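Washing-up task: progress to the end of March
Prepared by the Trondar data team for the Daltska programme office

The short version is that we have 503 recorded examples of a two-armed robot dealing with dirty plates, and that the team's own kitchen sink has never looked worse.

The target for the quarter was 500, so we are claiming a lead of three. The figure includes only runs that passed review. Another 100 were thrown out, mostly in the first fortnight, when our operators were still learning that a sponge does not go where it is pushed. We had budgeted for fewer rejects and will say so before you do.

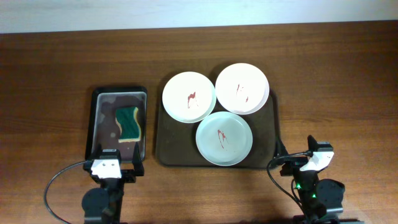

Photo: Trondar / Pollix project

The setup has stayed the same since the last report: sponge in the small tray, three plates in the large one, an arm for each side of the table. The red marks on the plates are put on fresh before every run. We vary the shape and the amount, as the early batches were all much the same tidy blob and the model came to expect good manners from its stains.

Two things are behind schedule. Labelling is 5 working days late, owing to a long argument over when a plate counts as clean. It is now settled in writing, and runs to more pages than anyone wanted. The second set of grippers from Barros has arrived but still needs fitting, and we would like to do that between batches.

Next quarter we plan to add bowls. We ask that the consumables line be raised slightly to cover sponges, which we underestimated. The revised budget sheet will be with you by Friday.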